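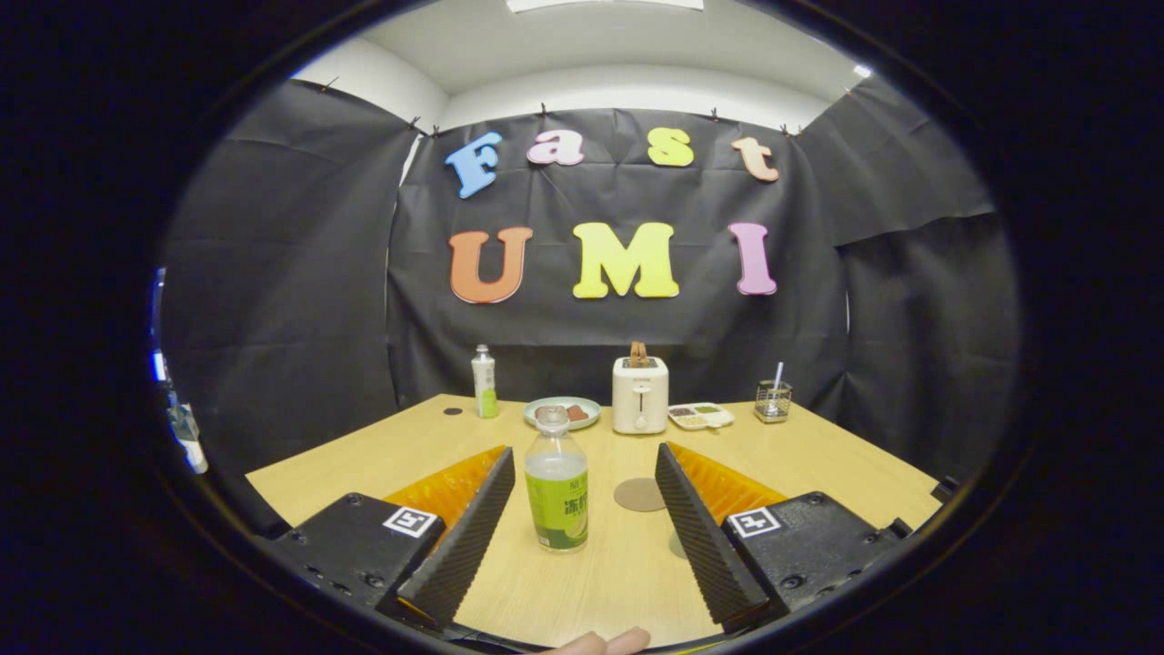 4. Setting up the table and recording a session

Read this section before your first Thursday session. It covers the hand-held gripper, the table with the black backdrop and the breakfast task. Section 3 covers charging and storage. Section 5 covers copying files to the club computer.

4.1 Before you start

You will need the gripper, one charged battery, an empty memory card, the object tub marked Breakfast and the session sheet. Two people work at the table at a time, one holding the gripper and one keeping the sheet. Swap after every 20 recordings.

Note: The task is called Etby on the sheets and in the file names. Older sheets say Truteo. They are the same task with a different plate.

4.2 Preparing the table

1. Wipe the table with a dry cloth. Do not use spray. It leaves streaks on the wood that show up under the ceiling light.

2. Turn on the ceiling light. Close the blinds if the sun is coming in.

3. Check the black backdrop at the back and on both sides. If a panel has come down, clip it back along the top edge. Wrinkles are fine. Gaps are not, so look along the corners.

4. Press down any foam letters that are lifting. They don't need to be straight, but they should stay in the same order for the whole session.

5. Set out the back row from left to right: small bottle, plate, toaster, condiment tray, glass cup with straw. The plate and the toaster should be close together without touching.

6. Put the round brown coaster on the near part of the table, to the right of centre.

7. Stand the drink bottle to the left of the coaster, with the cap screwed on tight and the label facing you.

CAUTION: The toaster is a prop and must never be plugged in on this table. The backdrop is too close to it.

CAUTION: Keep the drink bottle sealed. If it leaks, lift the gripper clear of the table, switch it off, and then clean up.

4.3 Checking the gripper

1. Hold the gripper over the table and squeeze the trigger slowly, five times. Both fingers should close together and open again without sticking.

2. Look at the dark ribbed strips and the orange pads behind them. If a strip is torn or a pad has slipped, stop and tell Dehua Lu. Spare pads are in the top drawer.

3. Check the square black-and-white marker on each finger housing. Both must be clean, flat and fully in view of the camera. The software uses them to work out how far the fingers are open.

4. Check that the screws on both housings are in place. Finger tight is not enough — use the small driver in the kit, and don't force it.

Note: Do not peel off a marker to straighten it. A replacement marker means a new calibration, and that takes most of a session.

4.4 Recording

1. The sheet keeper writes down the recording number and says "ready".

2. Start with the fingers open and the bottle between them, a hand's width away. Hold still and count to two.

3. Move forward until the bottle is well inside the fingers. Squeeze until it is held firmly.

4. Lift the bottle just clear of the wood, carry it to the coaster and set it down flat.

5. Open the fingers fully, back away and hold still again before stopping the recording.

6. Put the bottle back by hand. Move it a little each time, forward, back or sideways, so that the starting spots vary.

Keep your wrist relaxed and move at a normal speed. Muchen Jiang's rule for new members is to carry the bottle as if it had no cap.

If you drop the bottle or knock something over, finish the recording anyway and mark it D on the sheet. Do not delete it on the gripper. Yuxi Jiang sorts the marked files later.

4.5 How many to record

A full set for one task is 100 recordings. With both people swapping, this fits into one evening if the table is ready by 5 p.m. The club had 395 good recordings of this task at the end of October, and the goal before the spring competition is 940.

4.6 Packing up

1. Switch off the gripper, then take out the memory card. Removing the card first can damage the last file.

2. Put the objects back in the Breakfast tub. Real food goes in the bin, not in the tub.

3. Lay the gripper in its case with the fingers open and nothing pressing on the pads.

4. Sign the sheet and leave it with the card in the tray beside the club computer.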